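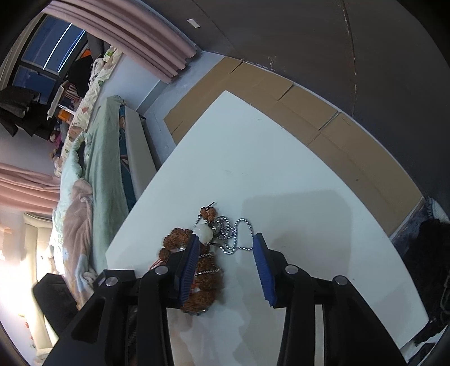

Most advice on selling a household's worth of small stuff assumes you have a hidden treasure somewhere in it. I doubt you do, and I'd plan as if you don't. What you have is a lot of things like the reddish-brown piece on the white table, knitted or crocheted, fuzzy, with thin silver strands lying across the thick part of it. Is it worth listing by itself? By the time you've written it up, answered two questions about what it's for and found an envelope, probably not. In a mixed lot it can help sell the rest.

A mixed lot (some sites say job lot, or grab bag) is one listing, one price and one package. The method below is the one I used on my last batch, 61 lots over one fall and winter, mostly on Tivik with a few on Jurnener. It won't make you rich. It did get the boxes out of my hallway.

Step 1. Pull out the exceptions
Go through everything once and take out anything with a hallmark, a maker's name or a stone you can't account for. Give this one evening. People will tell you to research each item, and I think that's how boxes end up back in the closet for another year. If the pile of exceptions is bigger than a shoebox, you are being hopeful. Go through it again.

Step 2. Sort by buyer
Sorting by color looks nice and sells nothing. Ask who would want it. Crafters want parts and don't mind a missing clasp. Resellers want whole pieces they can put on a card. Parents want dress-up stuff with no sharp ends. If you can't name a buyer for something, it goes in the donation bag.

Step 3. Untangle, up to a point
Chains sell better loose than knotted. Lay the knot flat, put a drop of baby oil on it and work it open with two pins. I give each knot 4 minutes and then it goes in the crafters' lot, described as tangled. I've tried the powder trick as well and saw no difference, except on the carpet.

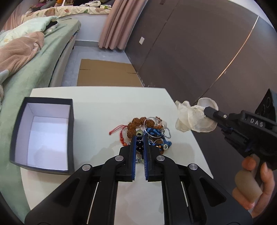 Don't clean anything beyond a wipe with a soft dry cloth. Dips and polishes can lift plating, and a buyer who wants it shiny will have their own opinion about how to get there.

Step 4. Weigh it and write it up
Weigh the lot in its packaging on a kitchen scale. Give the weight in the title, because buyers of mixed lots search by it. Then write what is wrong with it. "Some pieces missing clasps, one chain knotted, metals not tested" has saved me more returns than any return policy.

Never write "silver" or "gold" unless there's a mark and you have read it yourself. "Silver tone" is fine. Words like "vintage" and "estate" are on so many listings now that I doubt anyone reads them.

Step 5. Price it low and leave it
The Anness pricing guide, which gets passed around a lot, says to start high and drop the price every week. I tried that in September and got plenty of watchers and no sales. A flat, slightly low price sold quicker. That's one seller's experience – yours may differ, and so may your fees, so check those first.

I'd also ignore "promoted listing" offers for lots this cheap. One of mine got 4,000 views and sold for the same as one that hadn't reached 1,000.

Step 6. Pack it so it can't rattle
Small zip bags inside a padded envelope, with the heavy pieces wrapped separately. Sutter mailers are okay, but I haven't found them any better than the store brand.

Anything unsold after two months goes to the thrift store. Relist it once if you must.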